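Home & Hearthrug Forum > Kitchens and Tea Things > Mismatched mugs, one tray, loud wallpaper

Started by sannaside
Posts: 2492
Saturday, August 5, 2023

I have thirty mugs in the cupboard and two people in the house. My sister calls this a collection, which is kind of her. The plan is a tea corner: one tray, a handful of mugs that get along with each other, and the rest off to the charity shop before they breed again.

Wallpaper is the flowery Prunell on three sides, table has the grey marble pattern. Both are staying, so please don't start. What I can't settle is what belongs on the tray and whether the mug with the red inside is allowed in the room at all.

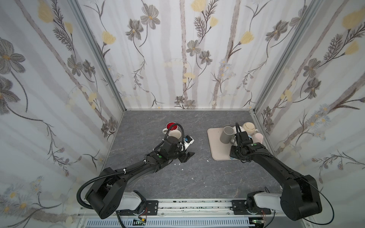
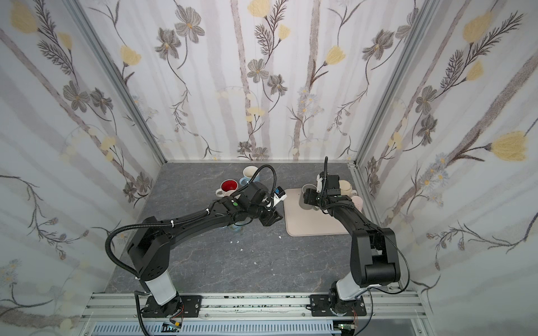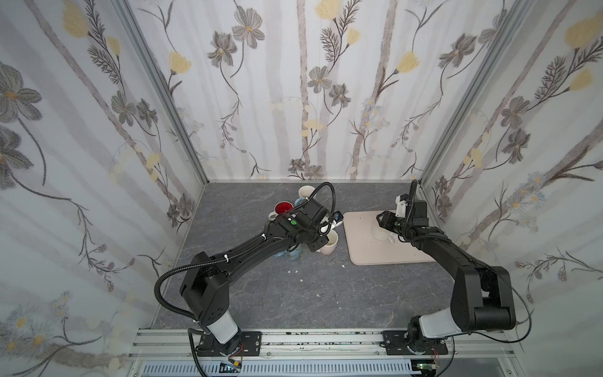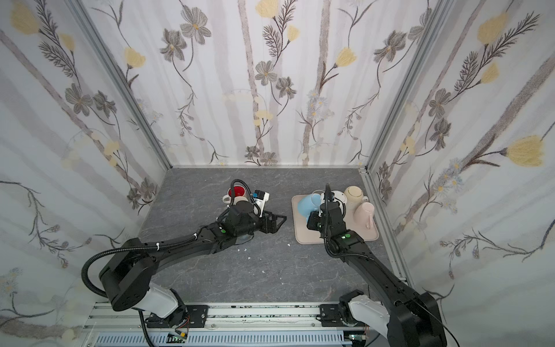
Replies (11)

gatelegged
Posts: 3318

Red mug out. Everything else you've got is cream, white, beige, grey, pink or pale blue, the colours of a respectable bathroom, and then there's that. It looks like someone yawning in church.

limholm_lil
Posts: 2917

Disagree with gatelegged, as is traditional. The red is the only thing that stands up to the wallpaper. Put six pale mugs in front of grey flowers and yellow tulips and by December you won't be able to find them. I'd keep the red one and bin the idea of matching.

gatelegged

It's a tea corner, Lil. You don't need a landmark.

Primo Galli

Is the round cream teapot going to live on the tray? It's at the back in the first picture with the grey cup and the white one, and I think it's the best thing you own. A tray with a pot on it looks like somebody means to make tea. A tray of cups alone looks like a jumble sale at five to four.

My only worry is room. With a pot on there you get three cups comfortably, then you're into stacking, and stacking is how I lost the handle off my late aunt's Stolia.

sannaside

Pot is in the running. It drips, though. There's a technique (tilt, pause, apologise to the tablecloth) and visitors never learn it.

Sorry to hear about the Stolia.

Primo Galli

Thank you. It holds pencils now.

mrs_tuppence_b

Can I put in a word for the cream one with the gold rim, back right corner of the tray in the last picture? Very smart. Two things about gold rims, from bitter experience: no microwave, and no dishwasher unless you'd like a cream one without a gold rim. I'd keep it for guests and hand wash.

Also I see the light blue cup is lying on its side in that same one. I only mention it. I'm the sort of person who straightens pictures in dentists' waiting rooms.

sannaside

Hand washing for one mug, in this heat. It'll be a very select sort of guest.

hobnobbery

Everyone is arguing about mugs and the problem is the wallpaper. Tree trunks, ferns, grey flowers, yellow flowers, little daisies, and then a marble pattern underneath it all. I counted the patterns and had to sit down. Pale crockery is the only thing that will survive in front of it, so I'm with gatelegged for once, and I'd like that noted somewhere.

limholm_lil

She said don't start.

hobnobbery

I didn't start, I joined in.

For what it's worth I had nearly the same thing in my last kitchen, birchy trunks and big flowers, and what calmed it down was plain stuff in a line. All handles facing the same way. The pink one at the right-hand edge of the tray in the last picture has its handle facing right, and if the others did as they were told you'd have a proper row. It sounds fussy, and it is, but it also means you can pick one up before you've got your glasses on.

gatelegged

Unless you're left-handed.

hobnobbery

Then you turn the tray round.

Primo Galli

I've been thinking about this longer than I should have. My proposal:

Tray: teapot, pink cup, white mug, gold rim one for best.
Beside the tray, on the table: the red one, on its own, as the mug you personally use. A daily mug doesn't need to match anything and is never on the tray anyway, it's on the arm of the sofa.
Cupboard: light blue, grey, the cream one. Rotate when bored.
Charity shop: the others we haven't been shown, and I suspect there's a novelty one.

sannaside

There are four novelty ones. One is shaped like a cauliflower.

I like this though. Red one as the house mug, off the tray, nobody's feelings hurt except gatelegged's.

gatelegged

My feelings are fine. I'll accept red off the tray. I'd still turn it so you can't see in.

mrs_tuppence_b

Do give the table a wipe before you set it all out properly, there are some small white bits on it in the first and last ones and a marbled pattern will hide crumbs from you for a fortnight. Ask me how I know. Damp cloth, then a dry one, and lift the tray to do underneath as well.

And please could we hear more about the cauliflower?

limholm_lil

Seconded. Is it green on the outside? Does it have a lid?

sannaside

Lid, yes. Leaves for a handle. It holds about two mouthfuls and has to be washed with a cotton bud. It was a wedding present and the giver still visits, so it's going to the back of the cupboard and not the charity shop, where she also volunteers.

hobnobbery

Put it on the tray. Can't possibly make the wallpaper any worse.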